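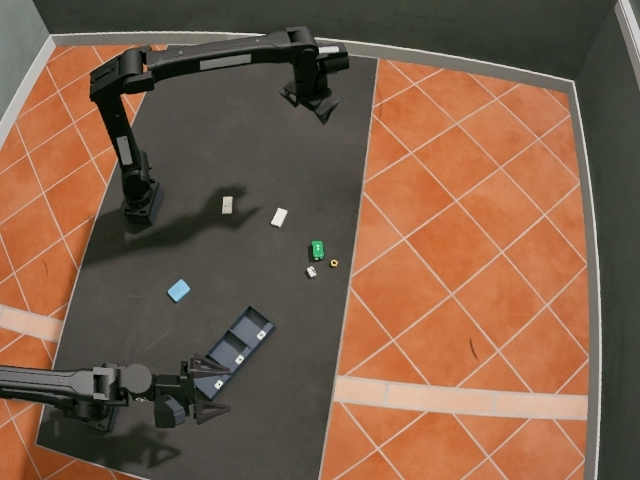
FOR IMMEDIATE RELEASE

Falero Opens Saturday Sessions for Couples Who Have Stopped Talking About Money

STUTBY — Falero, the relationship coaching company, is opening a new series of in-person sessions for couples starting in February. Topic is money. Who spends it, who hides the receipts, who always ends up paying the electric bill. Sessions run at the McGrath Center in Stutby, with a second location in Tornoncombe to follow in the spring.

The program is called Open Wallet. Each session lasts two hours and costs $43 per couple, workbook and coffee included. Married, engaged, living together, thinking about it — all welcome. No need to bring bank statements, though some couples do want to.

Falero has worked with 900 couples since it started up, mostly by phone and video. Money kept coming up in calls that were booked for something else entirely. Calls about in-laws. Calls about vacations. Calls about who does the dishes. So a separate program made sense, and in the same room this time.

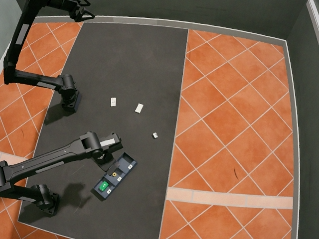
What Happens in a Session

Couples sit together, not in a big circle. There is no sharing with the group unless you want to. A coach opens with a short talk, then each pair works through the questions in the workbook at their own pace. First one is easy: what did your parents say about money when you were a kid? Later ones get harder. Debt, savings goals, loans to family, the purchase you never mentioned.

Coaches walk the room and help when a talk gets stuck. They don't take sides and they dont give investment advice. Anyone who needs a budget planner or a debt counselor gets a list of local offices to take home. Breaks are loose. Step outside if it gets heated, come back when ready. 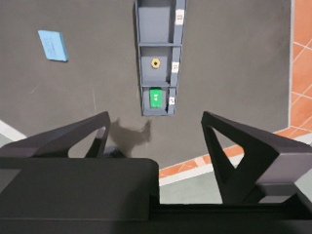
The last part of the session goes to one small agreement, written down and signed by both. Could be a spending limit before checking in with each other. Could be a monthly sit-down at the kitchen table. Falero coaches call each couple afterward for a quick check-in, at no extra charge.

Space and Sign-Up

Each session is limited to 17 couples. Doors open at 9:30 a.m., start is 10 sharp. Sign up online or at the McGrath Center front desk. Refunds up to the day before. Child care is not availble at Stutby yet but is planned for Tornoncombe.
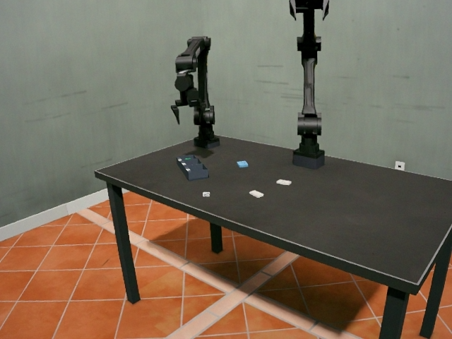

Table with two black robot arms on an orange tiled floor.

About Falero

Falero offers coaching for couples by phone, by video and now in person. Based in Stutby.

Media contact: Falero Press Office, Stutby. Interviews with coaches on request, weekday mornings best.

###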